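Anden / Docs / Collections / Contribute

# Skatine: Household Snack Sorting

README and data card. Maintained by Roksolana Hutsuliak and Tharindu Wanigasekara.

## Summary

Skatine is a collection of records on how packaged snacks are stored, sorted and put away in ordinary homes. It covers living rooms, kitchens and hallways, since that is where the packets end up. Each record describes one sorting session: what was on the table or floor at the start, which container was used, which packets went into it and in what order, and what was left out.

The collection holds 58 sessions from 3 homes. Almost 300 distinct packets are listed in the item table. A packet that appears in more than one session keeps the same item number as long as it stays sealed. Once opened it gets a new one.

The work began in July as a side task of Juvley, a storage survey run by Nilmini Herath. Juvley asked people where they kept dry food. The answers were mostly "in a box" or "on the table", which was correct and not very useful, so Skatine records the box and the table.

## Contents

```
skatine/
 README.md
 sessions.csv
 items.csv
 containers.csv
 moves.csv
 notes/
 photos/
```

`sessions.csv` has one row per session. `items.csv` has one row per packet. `containers.csv` lists every box, bag, tray, tub and bowl that held food at any point. `moves.csv` is the largest file and has one row each time a packet changes container. The `notes` folder contains plain text written by whoever did the sorting. Spelling in the notes has been left alone.

## What counts as a snack

Anything sold packaged and eaten without cooking. This takes in crisps, biscuits, wafers, nuts, sweets, dried fruit and baked goods in a bag. Noodle snacks that are eaten dry count. Noodles that need boiling do not, even when kept in the same box, and they are entered in `items.csv` with `class = other`.

Drinks are excluded. Canisters are included if the label says food. If the label cannot be read and the person sorting did not say, the item is entered as `unknown` and stays that way. An earlier draft filled these in by guessing from shape and color, and Arif Siriwardena removed all of those guesses.

## Containers

The container is described by what it is made of and whether it closes. Its original purpose is not recorded. A carton that once held shoes and now holds biscuits is a cardboard box, open or lidded.

Type codes:

- `CB` cardboard box
- `PB` plastic bag
- `PC` plastic storage container with lid
- `TR` tray
- `CN` can or canister
- `XX` anything else

Open cardboard boxes are the most common main container in all 3 homes. They are easy to fill from above, and tall packets can be stood against the walls. They also collapse at the corners when overfilled. Collapse is logged in the `fault` column with the item number of the last packet added.

Nested containers are allowed. A plastic bag of small wrapped sweets inside a box is one container inside another, and the bag is given its own row. The individual sweets are not itemized. We tried this in an early session and gave it up before the bag was empty.

## Placement inside a box

Each packet in an open box has a position and a posture. Position uses a grid of nine cells, seen from above, with the front row nearest the person sorting. Posture is one of `upright`, `leaning`, `flat` or `stacked`. A packet that fills more than one cell is given the cell where its label is.

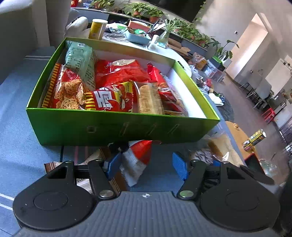

Soft bags cause most of the disagreement. A puffed bag dropped into a half-full box will tilt, and two people will code it differently, one as `leaning` and one as `flat`. The rule now is that a packet is `flat` only if its largest face touches the base of the box or lies level on other packets. Everything else at an angle is `leaning`. Applying this rule to the older sessions changed a fair number of rows. The previous values are kept in `posture_old`.

Stacks of biscuits in a clear wrapper are one item. The wrapper is the unit, whatever it contains. Crushed contents are not recorded unless the sorter mentioned it in the notes.

## Surrounding surfaces

Snacks are rarely the only things on a table. Plants, vases, bottles, bags and trays share the surface and limit where a box can stand. `sessions.csv` has a `surface_load` column with three values: `clear`, `partial` and `full`. `Full` means that a box of ordinary size could not be set down without moving something first.

Non-food objects are not itemized. If one had to be moved, the move is entered in `moves.csv` with `item = none` and a short description in the `comment` field. Potted plants have the longest comments, mainly from Jacinto Galindo, who waters his before sorting and then has to work around the saucers.

Packets on the floor, on a chair or on a sofa are entered under that surface. Please do not code the floor as `table_low`. That code was meant for coffee tables and has been misused.

## Field reference for moves.csv

- `session` session number
- `step` order within the session, starting at one
- `item` item number, or `none`
- `from` container or surface code
- `to` container or surface code
- `cell` grid cell after the move, blank if not in a box
- `posture` see above
- `posture_old` value before the rule change, blank for newer sessions
- `fault` collapse, spill, tear, or blank
- `comment` free text

Blank means the field does not apply. A field that does apply but was not filled in contains `NR`. Earlier exports used blank for both, so do not mix files from different versions.

## How sessions were done

The person sorting started from whatever state the room was in. Tidying beforehand was discouraged. There was no target layout and no time limit. Sorters were asked to stop when they would normally stop, and in many sessions this left several packets out on the table. Those packets are valid data and have a final row with `to` equal to `from`.

Evening sessions tend to be shorter. Time of day is stored as `morning`, `afternoon` or `evening` only.

## Known problems

Item numbers were assigned separately in each home at first and merged afterward. Two bags of the same product in different homes should have different numbers. A few pairs still share one. Use `home` and `item` together as the key.

Color names are in the sorter's own words. "Red" covers a wide range. Packets with several colors are listed under whichever one the sorter wrote first, so filtering on color will miss some rows.

Brand names are left out of `items.csv`. They appear in some of the notes and in photos where labels face outward.

Multipacks are inconsistent. A sealed multipack is one item. An opened multipack should be one container plus its inner packets, but Dewan, the entry sheet used for the first home, had no way to store this, and those rows were entered as one item throughout. They carry `sheet = dewan`.

Weights are missing for most items. Printed net weight was copied when it was legible without handling the packet, and left as `NR` when it was not.

## Suitable uses

The collection was made for studying storage habits and for testing box and shelf layouts. It can also be used to practice table cleaning and joins, as the files are small and irregular. It should not be used to estimate how much anyone eats. Packets enter and leave the homes between sessions and no record was kept of purchases.

## Corrections

Send corrections as a list of session, step, field and new value. Attach a reason if the change affects `posture` or `surface_load`. Nilmini Herath reviews container changes and Arif Siriwardena reviews items. Changes to the notes are not accepted, including typos.

Related items

- Juvley: where dry food is kept
- Dewan entry sheet, retired version
- Container codes, full list
- Posture rule and worked cases

Contact: Skatine maintainers, Anden — © Anden — Back to top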